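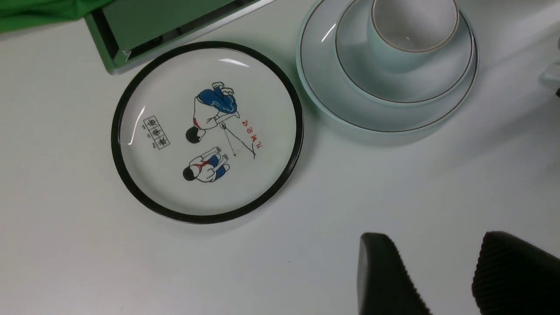

By Marcus Quintanilla
January 18, 2026

The arm at the back of the Lidbridge workshop spends its evenings over a white tabletop, learning to handle other people's dishes. It has two black fingers, a small camera at the wrist and a reach a little longer than mine. Four members have been building it since November, in a room they share with a lathe, a kiln and a bicycle repair stand.

The group calls the project Varnavel. The goal is modest. They want an arm that can clear a small table after a meal and put the plates in a rack, using parts a person could buy or print at home. Lena Mangubat started it after her father had shoulder surgery and stopped cooking, mostly on account of the washing up.

"He could stand at the sink fine," she said. "He couldn't lift a stack of plates to save his life."

The first version of the arm was printed in one long weekend and broke the following week. The elbow joint split along a layer line while holding nothing at all. Pavel Skamerska, who repairs sewing machines for a living, redrew the part with thicker walls and a steel pin through the middle. That elbow is still in use. The shoulder has been replaced twice.

The fingers took longer. A plate lying flat is hard to pick up, and the rim is the only place to get hold of it. Smooth plastic slid off glazed ware. Foam gripped well and then tore. The ridged surface now on one of the fingers came from a mold Skamerska cut on the lathe bench, filled with soft rubber and left overnight. He made 23 of them before he was happy with the spacing.

Dishes come from wherever the members can find them. Mangubat prefers sets that don't match. One of the plates on the table the night I visited was a shallow dish with a black rim and a cartoon of two figures in blue shorts, with Korean lettering printed beside them. Near it was a celadon cup on its saucer, on top of a larger plate in the same glaze.

Both are difficult for different reasons. The glossy black rim throws back the ceiling lights, and a streak of glare can look to the software like an edge. The printed figures add lines that have nothing to do with the shape of the dish. With the celadon, the trouble is the pile. The arm has to learn that a cup, a saucer and a plate are three things, and that the cup goes first.

To teach it, someone steers the arm by hand from a second, smaller arm clamped to the next bench. The camera and the motors record every move. The group has 155 of these sessions saved so far, most of them under two minutes long. A desktop computer trains on them overnight, under a desk in the office.

Results are mixed. With single plates placed well away from each other, the arm picks up almost 20 in every 30. With stacks it does much worse, and the members still keep a hand near the power switch. They have broken a fair number of saucers. Thrift stores have been the largest expense after the motors.

Mangubat does most of the steering herself. She works standing, elbows tucked in, watching the dishes and not the screen. Her advice to new members is to go slower than feels natural on the way down and to stop before the fingers close.

The next job is lighting. Skamerska wants to hang a sheet of white cloth under the ceiling lamps to soften the glare. Mangubat thinks the arm should learn to cope with bad light, given that her father's kitchen has one bare bulb and a window facing the neighbor's wall. They plan to record a batch each way and compare.

After that comes a base that clamps to a kitchen counter. The current one is bolted through the bench, and two people have to lift it.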